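Workshop notebook
9/23/25, by Pascal Pfeiffer

Glaze tests again. I pulled the second batch of the Drimik white this morning and it's still crawling at the foot, same as the first one, so I'm done blaming the bisque. Fired to 1,040 like before, with a 10 minute hold at the top. Hauke Mühlbauer thinks I'm putting it on too thick and he may well be right (he usually is about dipping, never about kilns). Six tiles this time, three dipped once and three dipped twice. The double dips look awful — big bare patches, little beads of glaze sitting up like rain on a waxed car.

Things I want to try before I give up on this bucket:
- sieve it again, finer mesh
- wipe the tiles with a damp sponge first and let them sit overnight
- thin it a bit and do 2 quick dips instead of one long one

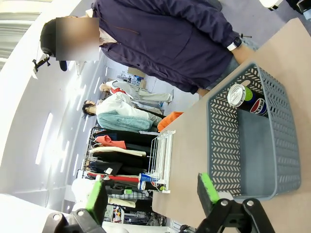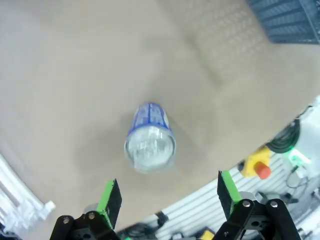
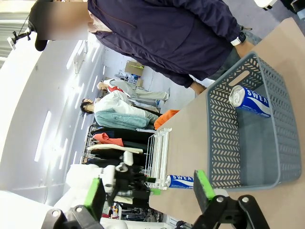

Beige tabletop, all three.

The Kröger clay is behaving much better than the old stuff, by the way. Hardly any warping on the flat tiles, and it takes a stamp really nicely! I'd happily switch over for good, except the last bag was stiff as a board at one end and I had to wedge it forever. Hauke wants to order more in October. Fine by me, but let's ask if they can send a softer one.

Also the kiln log is a mess. Two firings have no cone written down, and I'm pretty sure one of them was mine. I still have the witness cones from the last one in my apron, so I'll fill that in tomorrow. Next load is all single dips, sponged, top shelf only.

Last updated by Pascal Pfeiffer
2 comments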